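Wall Decal

A wall decal, also called a wall sticker or a wall tattoo, is a thin sheet of vinyl with glue on the back that you press onto a wall to decorate it. I've been putting them up (and peeling them off, and putting them up again) for years, so this entry is partly what I've read and mostly what I've stuck to things.

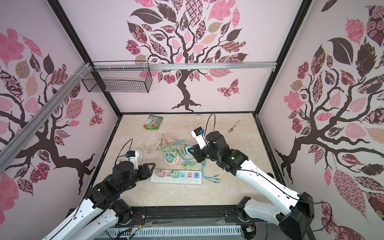 Most decals are cut from rolls of colored vinyl, and the sort you buy depends on how long you want it to stay. Removable vinyl has a weaker glue and comes away in one piece if you're patient. Permanent vinyl is made for signs and vans, and I'd keep it far away from a bedroom wall! There are fabric decals too, which cost more but can be moved over and over.

Kinds

Single-color decals are cut by a blade that follows a drawing, so every letter or leaf is its own little piece, held in place by a sheet of transfer tape until you rub it down. Printed decals are full pictures on white or clear film, trimmed close to the edge. Trees are the big seller in both kinds, and they have been as long as I've been buying. A large one comes on several sheets, with the trunk in sections and the leaves loose, and you decide how thick the crown gets. Butterflies and birds are nearly always thrown in as extras.

My first was a birch from a shop called Cerkora, sold as having 141 pieces. It took me a whole evening in December and I put two of the branches on upside down. It still looked like a tree.

Putting one up

Wash the wall with a damp cloth and let it dry all the way. Fresh paint needs 30 days before you stick anything to it, and I learned that one in the hallway, where a strip of very nice green came off with an owl. Tape the pieces up first with painter's tape and stand back. Start with the trunk, work upward, and rub from the middle out with an old bank card. Small bubbles can be pricked with a pin.

Rough plaster is a bad surface, and so is anything with a washable, wipe-clean finish. Smooth satin paint is the best I've tried.

Taking one down

Warm it with a hair dryer on low, lift a corner, and pull slowly back along the wall. Leftover glue rolls off under your thumb, or comes away with a little dish soap.

Patterned leaves

The fashion for leaves filled with flowers, checks and paisley came out of scrapbooking, at least according to Apolinar Bautista, who ran the decal counter at Galindo when I was a regular there. He kept the offcuts in a drawer and sold them by the handful. I still have some, and two of them are on my fridge.

See also: Stencil; Wallpaper border; Contact paper

Last updated April 3, 2021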